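Gallery: Towel Folding, Collection Days

On this page we keep pictures from the Usto project, where we gather examples for a learning system that must handle soft household things. Every example is made by a person with two hand-held grippers. The towel work started in May and until now we have 1508 recordings accepted.

Urmas Lukoševičius checks each recording before it goes to the training set. He asks the operators to keep a slow and even speed – fast folding is difficult for the model to follow. One session takes 70 minutes, and after it the operator must rest the hands.

More pictures from the kitchen tasks will be added on Monday. Click on a picture to see it larger.
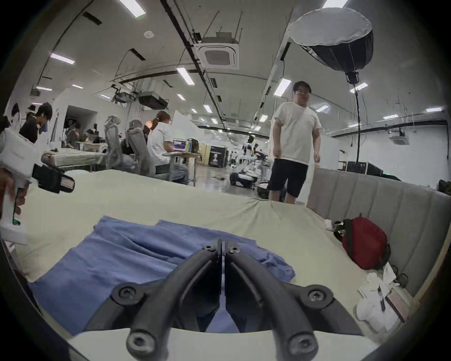

Blue towel on the bed, with both grippers in view and the desks behind.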